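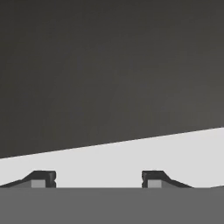
Surely the emergency stop ought to have caught this, one reply to our notice on Thursday said. It did not, and it was not designed to. This thread sets out what Hitlow now understands about the gripper fault at the Kullach site, and what we are asking operators to do.

2/ The emergency stop on the Kullach cell worked as specified when it was pressed. The fault lay in what the cell believed in the moments before. The controller recorded a part as held while the fingers were open, and the arm began its transfer move on that basis.

3/ No one was hurt. The part, a cast bracket, had fallen on the operator side of the table and came to rest against the lower guard. An operator pressed the stop on hearing it land. The cell was isolated and has not run in automatic mode since.

4/ The cell was installed by Keskinen and uses a Tumar gripper controller. Both firms have given us their logs and have answered our questions promptly. We are grateful for that. Nothing in this thread should be read as a finding of blame against either of them.

5/ We rebuilt the cell in simulation and replayed the recorded commands. The first series of 204 runs produced no fault at all. We had assumed a steady delay on the line between gripper and controller, and the site logs show that the delay is far from steady.

6/ With the delay allowed to vary as it does on site, the fault appeared at run 523. The fingers are wide open over the table with nothing between them, and the status word still reads "held". It has appeared in later runs as well, always after a short loss of contact with the gripper.

7/ The sequence is as follows. Contact is lost while the gripper is holding. The gripper restarts and opens, which is its default setting. Contact returns, and the controller restores the last status it stored before the break. That status is "held", and no fresh reading is taken before the next move is released.

8/ Two separate choices are involved, and each has its reasons. Opening on restart helps to free a trapped hand or a jammed part. Restoring the last status avoids needless stops on a line with poor cabling. In combination they allow a part to be dropped without the cell noticing.

9/ We have been asked whether the force reading should have shown the loss. It would have done, had it been consulted. At Kullach the force check takes place once, at the moment of closing, and is not repeated during the transfer. We have seen the same arrangement elsewhere and do not regard it as unusual.

10/ We have also been asked about the light curtain. It watches for a person entering the cell and has no means of knowing that a part has left the fingers. The lower guard stopped the bracket. A smaller part could have passed beneath it, and the site is fitting a deeper panel.

11/ Until further notice, operators of cells with this controller should do the following. Set the gripper to stay as it is on restart, but only where the risk assessment allows it. Where it does not, leave the setting alone and stop the arm on any loss of contact.

12/ Require a fresh width and force reading before each transfer move. Keskinen has supplied a short program change for this and will send it to its own customers. Sites that maintain their own programs may ask us for the wording of the check.

13/ Please do not lengthen the time-out on the gripper line as a way of reducing stops. This had been done at Kullach, where it was set to 5 seconds. It hid a worn connector behind the wrist, and the connector was the cause of the breaks in contact.

14/ Inspect that connector by hand with the cell isolated. A visual check from outside the guard is not enough – the damage at Kullach was on the inner face of the plug and could not be seen until it was withdrawn.

15/ Several replies have asked whether older Tumar controllers are affected. We do not yet know. The firm has lent us one and testing has begun. We would ask sites with older units to take the same precautions in the meantime.

16/ A point about our own work. Our first notice said that the fault could not be reproduced. That was true of the runs completed by then, but some sites took it to mean that the matter was closed. We should have stated which conditions had been tried, and we have corrected the notice.

17/ Reports of similar events should be sent through the usual form, marked "Kullach". Please include the controller log from before the stop, and save it before restarting the cell, as a restart overwrites it.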